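어제 새벽에 본 Ider 컵 얘기 좀 할게요. 잠 못 자고 쓰는 거라 길어질 수 있음 (미리 죄송)

일단 전 Madis 팬입니다. 1월에 로스터 갈아엎는다고 했을 때부터 욕하면서도 다 챙겨본 사람이에요. 그러니까 중립적인 후기 기대하지 마시고요 ㅋㅋ

상대가 Floltell이었는데 작년까지만 해도 우리가 한 맵도 안 내주던 팀이거든요. 근데 어제 첫 맵부터 9라운드를 연속으로 내줌. 9라운드요!! 라면 물 올려놓고 왔더니 이미 끝나 있었어요.

Cecilia Kpodo 오더 문제라는 말이 많던데 전 좀 다르게 봐요. 콜은 빨랐어요. 팀 보이스 나온 부분 다시 들어보면 B 사이트 돌라고 분명히 말하는데 두 명이 안 움직임. 이걸 왜 오더 탓을 하는지 모르겠네
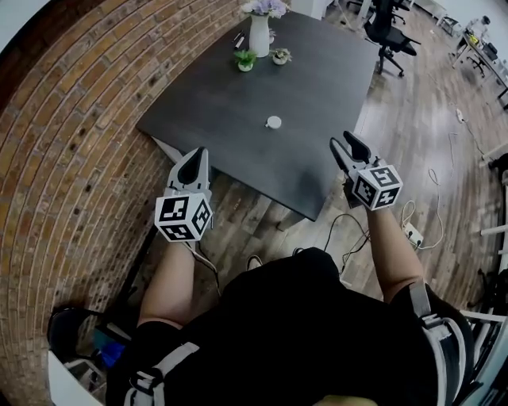 그리고 두 번째 맵. 여기서부터 Kobina Sowah가 미쳤습니다. 권총 라운드에서 혼자 셋 잡고 설치까지 해버리니까 채팅창이 안 읽힐 정도로 올라가더라고요. 저 집에서 소리 질렀다가 동생한테 한 소리 들었어요.

참고로 중계 시청자가 최대 1,000명이었대요. 작다면 작은데 예선 때 생각하면 진짜 많이 온 거예요. 예선 결승은 제가 들어갔을 때 딱 191명이었음. 스샷도 있음.

해설 얘기도 해야 됨. Zuweira Odoi 님 이번에 처음 메인으로 들어오셨는데 너무 좋았어요. 경제 상황을 매 라운드 짚어주시니까 왜 여기서 세이브하는지 바로 이해가 되더라고요. 다음 대회도 제발 이분으로 부탁드립니다 🙏

반대로 진행은... 맵 사이에 대기 화면만 30분 나온 거 실화인가요. 공지도 없고 음악은 같은 곡 계속 돌고. 기술 문제면 기술 문제라고 한 줄만 써주면 되잖아요. 새벽 세 시에 그거 보고 있으면 사람이 좀 서러워져요.

세 번째 맵은 연장까지 갔고 결국 졌습니다. 마지막 라운드 2대1이었는데 Đức Quan이 연막 속으로 그냥 걸어 들어가서 둘 다 잡아버림. 우리 팀 상대로 한 거라 속은 쓰린데 클립은 저장했어요. 그건 잘한 거 맞아요.

멘션으로 물어보신 분 계셔서: 아뇨 아직 탈락 아니에요! 패자조 내려가서 Gajdoš랑 붙습니다. 거기 이기면 Floltell 또 만날 수도 있음. 대진표는 대회 페이지 맨 아래에 있어요. 모바일에선 잘 안 보이니까 PC로 보세요.

Gajdoš전은 솔직히 반반 봅니다. 그쪽은 Abena Gbeho 저격을 초반에 못 막으면 그날 경기 그냥 끝나요. 연막 좀 아끼지 말고 씁시다 제발. 어제도 연막 세 개 들고 죽는 거 보고 모니터 끌 뻔했어요.

같이 보실 분은 답글 주세요, 음성방 열어둘게요. 마이크 없어도 되고 채팅만 치셔도 됩니다. 저는 일단 자러 갈게요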